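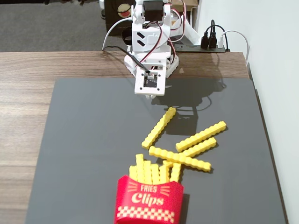

Section 4: Setting up the chip table for open day

I've run this table for three open days at Mingate now, so these are my own notes, tidied up for whoever gets it in March. Allow yourself an hour before the doors open. You'll want it!

1. Lay the dark grey mat on the table and smooth it flat with your hands. The arm goes at the far side, gripper facing the visitors.

2. Plug in at the strip on the back corner, arm first, then everything else. Keep your sleeves away from the loops of wire on the sides of the arm (I've unplugged the gripper twice with a cardigan).

3. Switch on and wait for Skevow to load. If it stops at error 78, turn the arm off, count to nine and try again.

4. Stand the red FRIES carton at the front edge, nearest the crowd, and scatter a few of the yellow chips in the middle of the mat. Let a couple of them cross over if you like. People love watching it puzzle out a crossed pair, and they do cheer when it gets one!

5. Run the program called Vistari 209 once with no audience. I use 301 for school groups as it moves more slowly and gives me time to talk.

Note: the arm throws a shadow over the mat when the light's behind it. I leave the blinds alone once I've done the test run, otherwise I end up doing the whole thing again.

Caution: keep fingers off the mat while the arm is moving. Small children will reach for the chips, so I stand on the wall side and give them a spare one to hold.

Caution: don't pull on the arm to move it. Switch off first, then lift it by the base.

If the gripper keeps closing on thin air, ask Takeshi Hosoda, who looks after the Sasaki bench next door. He has the calibration sheet and a small screwdriver that fits. Please give the screwdriver back.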